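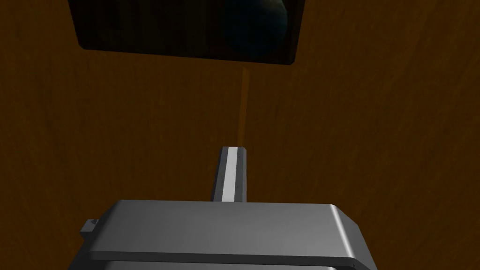
A bed skirt is just a sheet with a ruffle on it and hardly needs its own entry, one reader wrote after I posted the first version of this. I get it, I used to think the same. But there are more kinds of bed skirt than you'd guess, the names are a mess, and people buy the wrong one all the time, so I'm keeping the entry and making it longer!

Bed skirt

A bed skirt (also called a dust ruffle, and in Britain usually a valance) is a piece of fabric that hangs from the top of the box spring down to the floor, or close to it. It covers the box spring, the metal frame and whatever you've shoved under there. Most have a flat panel, called the deck or platform, that lies between the mattress and the box spring and holds everything in place. The part you see is the drop.

Names

"Dust ruffle" is the older-sounding name and you still hear it a lot, even for skirts with no ruffle at all. Stores mostly say bed skirt now. "Valance" is a trap if you shop online from the US, where the same word mainly means the short strip of fabric over a window. I once ordered what I thought was a cream bed valance from Rirnlow and got something for a kitchen window. It's a nice window thing, to be fair, and I kept it.

Types

The gathered or ruffled skirt is the classic. It takes far more fabric than a flat one, and cheap versions skimp on that, so they look limp at the sides. The tailored skirt hangs flat with a pleat at each corner and sometimes one in the middle of each side. Box-pleated skirts sit between the two – crisp folds all the way along, lovely when pressed and pretty sad when they're not.

Then there are split corners, which you need if your bed has posts or a footboard. A skirt with closed corners just won't hang right around a post, and I've seen people cut slits in one with kitchen scissors (me, I was people). Wrap-around skirts have no deck at all, only a wide band of elastic that grips the box spring, and you can put one on without lifting the mattress. They do creep upward over time. Some folks pin them with upholstery twist pins, which helps a lot.

Measuring the drop

Measure from the top edge of the box spring to the floor, with the bed on the flooring where it will stay. A thick rug eats up more of the drop than you'd expect. Ready-made skirts in the US commonly come with a 14- or 15-inch drop, and longer ones are sold for tall frames. Low-profile box springs throw this off and you may end up hemming. If you're going to be off, go a little short, as a puddle of fabric on the floor collects dust like nothing else.

Fabric and color
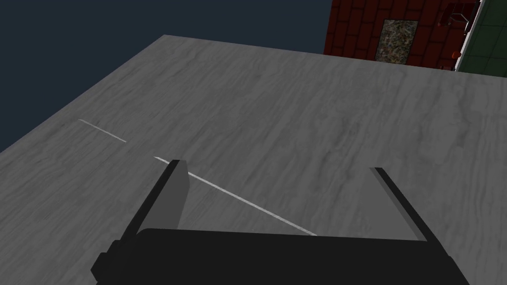
Cotton and cotton-polyester blends are the usual choices for the drop, and linen if you have the money and don't mind wrinkles. The deck is often a plain, cheaper cloth, and that's fine – it never shows. Color is where people freeze up. My own rule is to match the wall or the bedding and leave the floor out of it. Furniture in a pale gray wood grain, with those darker wisps and streaks like the tabletop here, gives you more to work with than you'd think, and I'd put white or soft charcoal next to it before I'd try beige. Beige next to gray wood tends to look like a skirt that needs washing. Busy prints fight with a strong grain too, so I'd save the florals for a painted frame.

Care

Most cotton skirts can be machine washed, but check the label on the deck as well, where it's made of a different fabric and may shrink differently. I wash mine in March and again in the fall. Pleats want a warm iron while the cloth is still slightly damp. Between washes, run a vacuum brush down the drop. Pet hair is the big one at my place.

Makers and collecting

Yes, there are collectors! Shevchuk skirts from the old Vonstead mill are the ones I see talked about most, mainly the eyelet ones with the scalloped hem. The Vitimeo home linens catalog lists 1,811 bed skirt patterns, 49 of them from Shevchuk, and I've owned 8. The scalloped hem tears at the points, so look there first if you're buying used.

See also: box spring, coverlet, daybed cover, pillow sham

Last updated 1 July 2020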